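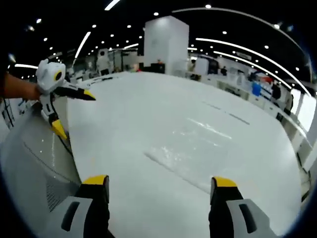 3.2 What people hear in a dawn chorus

Our second question was whether casual listeners can learn to separate birdsong by ear without any formal teaching. We were delighted by how far they got. Over the spring the Morais listening scheme gathered 3000 short recordings from gardens, allotments and railway cuttings, and of these 1211 held more than one species singing at once. Those overlapping clips are the heart of this section, as they come closest to what anyone hears through an open window at 4 a.m.

Wrens were the great surprise. Tavares and Wattimena expected beginners to miss them beneath the blackbirds, yet listeners picked out the trill in 627 of the overlapping clips, often on first hearing. Dunnocks fared far worse and were regularly put down as wrens, a mix-up that Jurčo had already met in his hedgerow work at Undov. The two songs share a hurried, scratchy quality, and we think the wren's closing rattle is what gives it away.

Place mattered too. Listeners from Paltus, where the streets are narrow and the walls throw sound about, were better with faint song than those living beside open fields. We had not planned for this and would love to see it tested properly - ideally with the same clips played back in both settings.

Fig. 2. A white hand-held gripper with yellow-tipped fingers, held over a white table.

Cardoso and Barros return to the dunnock problem in Section 4, using the July recordings.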